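Sorting the parts bench, bin by bin

I have been putting off writing this up because sorting electrical parts isn't much to look at, and because I changed my mind twice while I was doing it. It is done now, or done enough to be useful, and a couple of people have asked how the bench is laid out, so I'll go through it.

Some background first. The workshop shares one store of bits between everyone who uses it. Boards, leads, connectors, motors, small sensors, anything that comes out of a dismantled unit and might be wanted again. For years it all went into a cupboard in whatever was to hand. Biscuit tins, mostly, and one drawer from a desk that no longer exists. Karla Ocampo made a list of the cupboard in January and got to 213 items before she reached the bottom shelf. She stopped there and I don't blame her.

The trouble with a cupboard is that people take things out to see what is behind them, then put them back in a different order. The trouble with tins is that wires knit themselves together. I once spent most of an afternoon getting a single lead out of a Brado tin and it had a broken pin on the end when I finally had it in my hand.

So the plan was to work from open bins on the white table, with a metal tray in the middle. Everything gets handled once, on the tray, and then it goes into a bin. If it can't be put into a bin within a minute or so, it goes back in the tin and waits for somebody who knows more than I do. 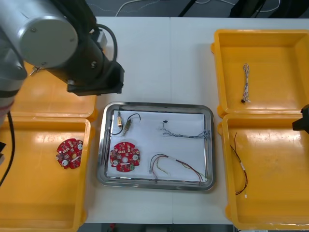 Two bins each side of the tray, and a white sheet in the bottom of it.

The bins are the yellow-orange plastic kind with a thick rim and rounded corners. I like them because they are shallow. You can see the floor of the bin and you can get a finger under whatever is lying in it. We tried deeper grey ones from the Magalhães catalogue before, and they were worse than the tins, because small things went to the corners and stayed there.

The tray is stainless steel, the sort sold for kitchens. The sheet on the bottom is there for two reasons. Bare steel is so shiny that small silver parts vanish against it, and I don't like laying circuit boards straight on metal. None of them are powered while they are in there, but some have a battery or a large capacitor on them and I would sooner be careful. Plain white paper does the job. When it gets grubby it goes in the recycling and a new sheet goes in.

It is a cheap arrangement. The bins were the main cost and the tray came from my own kitchen, where it was used for roast potatoes. I have since bought another for the potatoes.

The first sort was by size, which was a mistake. It looked neat for a day. Then Silvia Říha came looking for a motor lead and had to go through every bin, because leads come in all lengths and I had treated a short one and a long one as different things. She was polite about it. I tipped everything back out that evening and started again.

The second sort was by what you would be trying to do when you came looking. Boards together. Wires and harnesses together. Connectors and small metal parts together. Then one bin for things that are still a mixture, such as a sensor with its wires attached. I moved a few items between bins afterwards, and I expect that will carry on, but people seem to find things.

The boards took the longest. A bare board doesn't tell you much if you don't already know it, and I don't always. What helps is the printing. Most makers put small white lettering beside the connectors, and if you read it under a decent lamp you can usually work out what goes where. A screw terminal block is a good clue as well, as somebody meant wires to be fitted there by hand.
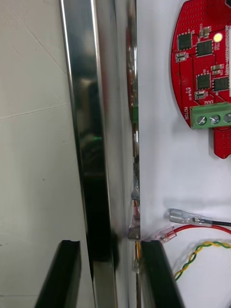
Do I need to test every board before it goes in a bin?
Only the ones you mean to use soon. Put the rest away with a slip of paper marked "untested" and check them on the day you need them.

I used to test everything, and it made the job so slow that I never finished. Orysia Tymoshchuk pointed out that a board tested last year might have been dropped since, so you would want to test it again anyway. She was right. Now I look it over for burnt patches, cracked corners and anything hanging off, and if it passes that it goes away with its slip.

I keep a small notebook for the boards. One line each, with the lettering copied out exactly as printed, including the bits I don't understand. It is surprising how often a string of characters that means nothing to me means something to somebody else. Neusa Cordeiro read through two pages of it while her tea was brewing and told me what six of them were for.

Round boards are a nuisance to store upright, so I lay them flat. They can go in an envelope if there is more than one of a kind. Don't stack them bare. The components on one catch on the components of the next, and the tiny ones come off more easily than you would think. I lost a capacitor from a perfectly good Dronura board that way and only noticed when I saw it on the paper.

Then there are the wires, which everybody hates. I was going to coil each one and tie it, and I bought a bag of 400 little ties for the purpose. I have used very few of them. Thin wires don't like being coiled tightly and they spring out of the tie as soon as you turn away. What works better is to lay each harness down in a loose bend, with all its ends at the same side of the bin, and put the next one beside it — never across it.

The thick wires are a different matter. A heavy red and black pair has its own opinion about which way it wants to bend and you do best to let it

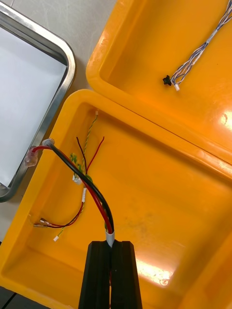 follow that curve and find it a place where it fits. If you force it flat it will lift everything else in the bin the moment you let go. I put the stiff ones in last for that reason, on top of the thin ones, and they hold the others down a bit.

Twisted pairs should be left twisted. Some people undo them to save the separate wires, but they were twisted on purpose and you will never get them back as evenly. Leave any labels on too, even if the label is for a machine you got rid of long ago. I took the tags off a whole batch when I began and then had no idea which end belonged to what.

Loose ends are worth a look. If the wire has been cut and there is no connector on it, I check that there are no stray strands, and trim it if there are. If it has a crimp on the end I give it a gentle pull. The crimps that come away in your fingers would have come away in use, and it is better to find out at the table. Ring terminals get the same treatment. The plastic covers slide about and sometimes you find the wire underneath is only hanging on by a few strands.

I do throw things out. This was hard at first. Everything in the cupboard had been kept by somebody who thought it would come in handy, and I could nearly always think of a use. The rule I settled on is that if there are more than six of something and it is cheap to buy, the worst of them can go. If the insulation has turned sticky or has cracks in it, the whole thing goes whatever it is. Old boards and wires go to the electricals bank at the tip and not in the bin at home.

The small parts were what I expected to be the worst and they turned out fine. Most of them are one of a kind, so there isn't much to sort. Little metal cylinders with wires coming out of the back are the exception. Some are motors, some are sensors, and a few could be either for all I can tell from the outside. Those stay in the mixed bin until Orysia has time to go through them. I don't cut the wires off, tempting as it is when they are in a tangle, as a part with no leads is far more trouble than a part with long ones. 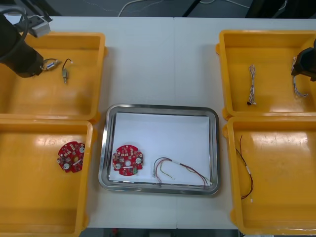
Written by Yatziri Ibarra
Posted 7 March 2022 in Workshop, Tidying

Keeping it this way is the next problem. I have asked everyone to use the tray when they bring something in, and to leave it on the paper if they aren't sure. I would much prefer to find a strange board waiting in the tray than to find it in among the wires. I clear the tray when I lock up. It takes a few minutes at most and now and then there is nothing in it.

I thought about putting labels on the bins and decided against it for now. They are open and you can see what is in them, and I don't want to be peeling stickers off if I change the order again. Karla would like labels. We may end up with labels.

There are still tins in the cupboard. The bottom shelf hasn't been touched, and there is a Cokmont box behind the tins that is heavier than it should be for its size. I'll get it down when I have someone to hold the steps. If you have a way of storing ribbon cable that doesn't leave a crease in it, please put it in the comments, because I have a lot of it and at the moment it is hanging over the back of a chair.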